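The handout for this unit says that replica food "helps learners picture a balanced plate." I picked it as my project topic because I doubted it, and after finishing the work I still mostly doubt it. The items came from the Berico teaching kit, catalog number 2332, which the Bronbridge foods lab keeps for the intro nutrition classes. I used four foods and one plate.

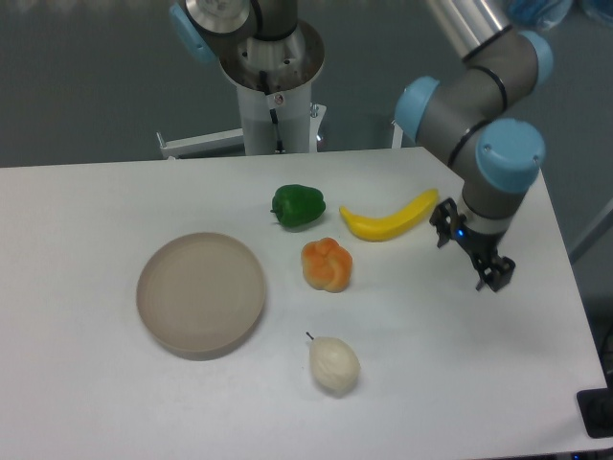

Marnie Kowalczyk
Intro to Nutrition, project report, 6/14/24

## What I wanted to find out

The kit guide claims that students who work with the replicas get better at judging portions. It gives no source for this. I wanted to know two smaller things:

- Do people agree on what each item is?
- Do they agree on how much food it stands for?

If the answer to the second one is no, I don't see how the first claim can hold up.

## The items

The bell pepper is the best of the set. It is dark green and glossy, it has the lobes in the right places, and I think most people would accept it as a pepper from across a room. The banana is also hard to mistake.

The pear is a problem. It is a very pale cream color, and apart from the thin dark stem there isn't much to help you. I know there are light-skinned pears, but this one is paler than any I have bought.

The bread roll is orange. It has a knotted shape with lighter yellowish parts, and it could pass for a glazed roll if you are feeling generous. The guide lists it as "grain." It doesn't say whether it is meant to be white, whole wheat or sweet, and for a nutrition class those are different lessons.

The plate is beige with a raised rim. The guide calls it a dinner plate and gives no diameter.

## What I did

I laid the foods out on a white table next to the plate and asked 17 classmates to come in one at a time. Each person wrote down the name of every food, then a guess at the total calories if all four were real and eaten together. They could look for as long as they liked but could not talk to whoever went before them. Nobody was told what the guide said.

## Results

Everyone got the banana and the pepper. For the pear, 9 people wrote "pear." The rest wrote other things, including "egg with a stem," which I counted as wrong.

The calorie guesses were all over the place. My own total from the Branus food tables came to 352, but I had to choose a size for each item to get there, and a bigger roll alone would throw that off. So I am not sure my number is any better than theirs. I left the guesses out of a chart for that reason.
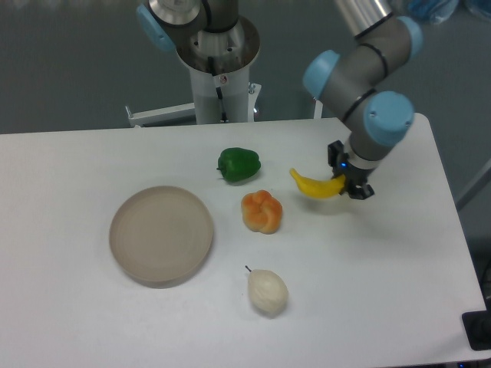 ## What I think it shows

It shows that a shape and a color can get you the name of a food, some of the time. I don't see evidence that they get you a portion. The things that matter for portions are weight, what is in it, and how it was cooked, and a smooth replica has none of that.

There is also the plate. Even with all the foods right beside it, an empty plate with no marked sections doesn't say how much of it should be pepper and how much should be roll. The Espinoza workbook we used in the first unit has a divided circle printed on paper, and I learned more from that.

## Problems with my own project

My group was small and they are all taking the same course, so they had already seen the food tables. I only used one layout. I also never compared the replicas with real food, and that was the obvious test. A real pear and a kitchen scale would have cost me very little, and I should have thought of it in June before the lab time ran out.

## Recommendation

Keep the pepper and the banana. Replace the pear, or at least put a label on it. If the kit stays in the unit, the guide should print the real weight each item is supposed to match.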